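チケット 159　会議机の電源タップ：USBアダプター経由の充電が途中で切れる

分類：備品／電源
場所：Salumdale 2階、Brunner室
起票：Wendelin Gisler
担当：設備窓口
優先度：中
状態：解決済み（経過観察つき）
対象：電源タップ（緑、Zukimham）、キューブ形アダプター（青緑、白、黄）

1. 申告内容

Brunner室の机で、電源タップに黄色のアダプターを挿してスマートフォンを充電していると、途中で充電が止まる。画面には充電中の表示が出たり消えたりする。ケーブルを替えても同じ。タップのボタンを押し直すと復帰することがある。復帰しないこともある。金曜の打ち合わせ中に三度発生し、そのうち一度はノートPCのほうも同時に給電が落ちた。

焦げた臭い、変色、異音はなし。ブレーカーは落ちていない。隣室への影響もなし。

会議中に電源が落ちると画面共有が切れるので、早めに見てほしい。

2. 受付時の確認

設備窓口より起票者へ、次の項目を問い合わせた。

・止まるのはUSB側だけか、タップ全体か
・ボタンは押し込まれた位置にあったか
・タップを動かしたり、机を引いたりした直後ではなかったか
・同じ回路に暖房器具や電気ケトルがつながっていなかったか

起票者の回答（要約）。USBだけのときと全体のときがある。ボタンの位置は覚えていない。タップは資料を広げるたびに手でずらしている。ケトルは窓側の棚で使っていたが、同じ壁コンセントかどうかは分からない。

この時点で原因は少なくとも二系統あると仮定した。USBだけが落ちる現象と、タップ全体が落ちる現象を同じ不具合として扱うと、片方を直しても申告が残る。以降の記録では前者を「現象U」、後者を「現象T」と書く。

3. 呼び方

混乱を避けるため、タップ上面の差込口は電源ボタンに近いほうから「口A」「口B」とする。左右や上下で呼ばない。タップは机の上で向きがよく変わるため、以前の別件で「右の口」が二種類できてしまい、記録が使えなくなった。

アダプターは色で呼ぶ。青緑、白、黄。青緑と黄はUSBポート付き。白は差込口のあるもので、ほかのプラグを挿して使う。予備の同型品を検証に使う場合は「予備」と明記する。

4. 一次切り分け（現地、10:20開始）

10:20　現状のまま通電を確認。口Aに黄、口Bにノートパソコンの電源。黄から端末を充電。異常なし。

10:26　タップを手前に引き、元に戻す。現象Uが発生。充電表示が消え、すぐに復帰。ノートPCは給電を維持。

10:28　同じ操作を繰り返す。現象Uは再現するが、毎回ではない。引く方向よりも、戻すときに出やすい。

10:33　黄を口Bに、ノートPCの電源を口Aに入れ替え。同じ操作でノートPC側に給電の瞬断。黄の充電は維持。

10:36　口Aに青緑を挿す。端末の充電表示が瞬断。口Aに黄を戻しても同じ。

不具合は口Aについて回り、アダプターにはついて回らない。黄は申告の中で名指しされていたが、口Aに挿しっぱなしにされることが多かったというだけで、黄そのものの故障を示す結果は出ていない。

10:41　アダプターをすべて抜き、口Aの保持力を確認。予備のプラグを挿したとき、口Bに比べて抵抗が軽い。真っすぐ抜くときの差は小さいが、横に傾けると差が出る。口Bでは傾けた分だけ戻ろうとする。口Aは傾いたまま止まる。

10:45　通電を切り、電源コードを壁側から抜いて、口Aと口Bをライトで照らして目視。溶けや煤は見当たらない。異物なし。

タップと三色のアダプターは同じ机の上に並べたまま、アダプターはタップに挿さず机の奥側に寄せて作業を続けた。
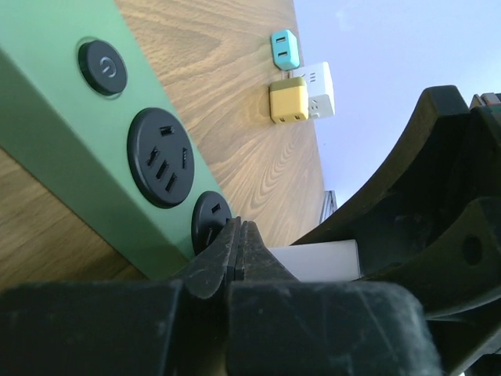 Mirjam Hauser：口Aのゆるみで現象Uの説明はつきますが、現象Tは別に見てください。上の階で同じタップを使っていたとき、ボタンが最後まで入っていない状態で通電していたことがあります。見た目では入りと切りの差がほとんど分かりません。指で押して、もう一段沈むかどうかで判断していました。あと、白をかませた先にさらに黄を挿す使い方をしている人がいます。高さが出るので、袖が当たるだけで口が横に引っ張られます。口Aの金具が先に弱るのはそのせいではないかと思っています。

設備窓口：指摘を受け、ボタンの確認を切り分けに追加。重ね挿しについても起票者に確認する。

Wendelin Gisler：重ね挿しはしていました。白に黄を挿し、それを口Aに入れていました。口Bはノートパソコンの太いプラグが来るので、口Aに寄せたほうが収まりがよかったためです。

5. 二次切り分け：ボタン（現地、13:05開始）

電源コードを壁側に戻す。口Aには何も挿さず、口Bに検査用の卓上ランプを接続。ランプは本体スイッチを入れた状態で固定し、入り切りはタップのボタンだけで行う。

13:05　ボタンを中央で強く押す。点灯。もう一度押す。消灯。繰り返しても動作は一定。

13:09　ボタンの端を浅く押す。点灯するが、指を離した後に机を軽く叩くと消灯することがある。消灯後のボタンは、切りの位置まで戻っている。

13:12　ボタンの端を浅く押し、点灯を確認した上で、中央を軽く押し足す。小さな感触があり、そこから先は机を叩いても消灯しない。

13:15　押す位置を変えて比較。口A側の端を押したときに浅い位置で止まりやすい。反対側の端では再現しなかった。

現象Tはボタンの半掛かりと判断。回路は浅い位置でもつながるので、使っている人は入ったと思って指を離す。その後、タップをずらした衝撃で掛かりが外れ、全体が落ちる。申告にあった「押し直すと復帰することがある」は、切りの位置に戻ったボタンを中央で押せば復帰し、端を押せば再び半掛かりになる、という動きと合う。

電源記号は円と縦線の一つだけで、入りと切りのどちらにあるかをボタンの表示から読み取ることはできない。仕様であり不具合ではないが、利用者への案内には含める必要がある。

6. 二次切り分け：負荷

Hauserから、過負荷の可能性も数字で消しておくように依頼あり。測定にはForkumの電力計を使用。壁コンセントと電源コードの間に入れ、タップ全体の消費電力を読む。

13:30　ノートPCと黄（端末二台充電）。値は小さく、問題になる大きさではない。

13:38　起票者の話にあったケトルの接続先を確認。棚の裏を見ると、ケトルは壁に直接ではなく、机の下を通した延長コードにつながっていた。延長コードの元は、このタップと同じ壁コンセントの隣の口。

13:44　延長コード側に電力計を移してケトルを単体で運転。930 W。壁コンセントとしては許容範囲内だが、打ち合わせ用の机の足元に延長コードを這わせてよい負荷ではない。延長コードは撤去し、ケトルは給湯コーナーへ移した。

13:52　ケトルを元の配線に一時的に戻し、運転しながらタップ側の出力を監視。湯が沸いて切れる瞬間も含めて、現象U、現象Tともに発生せず。確認後、延長コードは改めて撤去。

ケトルは今回の不具合に関与していない。撤去は別件の是正として扱う。

7. アダプターの単体確認

口Aを使わず、別室の壁コンセントで個別に確認した。端末とケーブルは全項目で同じものを使用。

青緑：両ポートとも充電可。ケーブルを軽く動かしても瞬断なし。
黄：両ポートとも充電可。片方のポートはケーブルの抜き差しがやや固い。充電への影響は認めず。
白：差込口に卓上ランプのプラグを挿して通電確認。点灯、瞬断なし。プラグを傾けても変化なし。

重ね挿し（白に黄）を壁コンセントで再現。静置では問題なし。黄の角を横から指で押すと、白ごと根元から傾く。壁コンセント側の保持力が正常なため瞬断には至らないが、口Aでは同じ力で瞬断が出た。

アダプターは三個とも継続使用可。廃棄しない。起票者から黄を処分してよいかという問い合わせが来ていたが、不要と回答。

8. 原因

現象U：口Aの接触金具の保持力低下。横方向の荷重が繰り返しかかったことによると推定。重ね挿しと、タップを挿したままずらす使い方の両方が当てはまるため、どちらが主因かは切り分けていない。

現象T：電源ボタンの半掛かり。端を浅く押したときに発生し、衝撃で切りに戻る。

両方が同じタップに出ていたため、申告では一つの現象に見えていた。

9. 処置

分解修理は行わない。当該タップは外装を開けて金具を調整する前提の製品ではなく、保持力の落ちた差込口を使い続けると接触部の発熱につながるおそれがある。口Aだけをふさいで口Bを使う案も検討したが、ボタンの半掛かりが残るため不採用。

タップは同型の新品に交換する。単価3,150円、備品費で処理。Hauserが承認。旧品は「使用不可」の札をつけて設備室の棚に保管し、月末の回収に出す。

交換品が届くまでの代替として、2階の予備から白い壁付け用の延長コードを貸し出した。ボタンなし、口の間隔が広いもの。貸出中も重ね挿しは禁止とした。

10. 交換後の確認

交換品を受領。設置前に次の項目を実施。

・ボタンの中央、四方の端をそれぞれ浅く押し、半掛かりが起きるか確認。口A側の端でごくまれに浅い位置で止まるが、机を叩いても落ちない。旧品より掛かりが深い。
・口A、口Bの保持力を同じプラグで比較。差なし。
・口Aに黄、口BにノートPC電源を接続し、タップを前後にずらす。瞬断なし。
・黄を青緑に替えて同じ操作。瞬断なし。
・コードの引き出しに余裕があるか確認。机の脚に引っ掛かっていたため、脚の外側へ回した。

設置位置は机の中央から左寄りに変更した。以前の位置では資料を広げるたびに動かす必要があり、これが現象U、現象Tの両方のきっかけになっていた。粘着シートでの固定も検討したが、天板の仕上げを傷める可能性があるので見送り。下に薄い滑り止めを敷くだけにした。

11. 利用者向け案内（Brunner室に掲示、文面のまま転記）

机の電源タップについて

・電源を入れるときは、ボタンの真ん中を最後まで押してください。
・タップを動かすときは、先にプラグを抜いてください。
・アダプターの上に別のアダプターを重ねて挿さないでください。USBで充電する場合は、青緑か黄のどちらかをタップに直接挿してください。
・ケトル、ヒーターなどはこのタップにつながないでください。
・充電が途切れる、プラグがゆるいと感じた場合は、そのまま使わず設備窓口へ連絡してください。

アダプターは使い終わったら抜いて、机の奥に戻してください。

12. 追加のやりとり

Wendelin Gisler：交換後、午前と午後の打ち合わせで使用。充電の途切れはなし。一つ質問ですが、白は何に使えばよいのでしょうか。重ね挿しが禁止なら、机に置いておく理由がない気がします。

設備窓口：白は、来客のプラグが差込口に合わない場合の変換用として置いてあります。プラグ一本を白に挿し、白をタップに挿す使い方は可です。白の上に黄や青緑を足すのが不可です。紛らわしいので、案内に一行追加します。

Mirjam Hauser：案内の「重ねて挿さない」は、白の本来の使い方まで禁じているように読めます。白を使うのはプラグの形が合わないときだけ、と先に書いたほうがよいです。

設備窓口：文面を差し替えました。該当箇所は「白いアダプターは、プラグの形が合わないときだけ使ってください。白の上にUSBアダプターを挿さないでください」。

Mirjam Hauser：ほかの部屋のタップはどうしますか。同じ時期に買ったものが残っているはずです。

設備窓口：購入記録では同じ時期のものがまだ使われています。口Aの保持力とボタンの半掛かりを、部屋の定期点検に合わせて確認します。点検票に欄を追加しました。手順は本チケットの5と10を参照。別チケットに分けるので、ここでは追いません。

Wendelin Gisler：了解です。旧品のほうに予備のケーブルを巻いたまま返してしまったかもしれません。短い灰色のものです。

設備窓口：設備室の棚で確認しました。Brunner室の引き出しに戻してあります。

13. 完了処理

経過観察の期間中、現象U、現象Tの再発申告なし。貸し出していた延長コードは返却済み、外観異常なし。旧品は回収に引き渡し済み。Forkumの電力計は校正期限が6月のため、返却時に期限の札を付け直した。

関連：各室タップ点検（別チケット）、Brunner室の延長コード撤去（是正記録に転記済み）

状態を「解決済み」に変更。再発した場合は本チケットを再開せず、新規で起票し、発生した口（AまたはB）とボタンの状態を書き添えること。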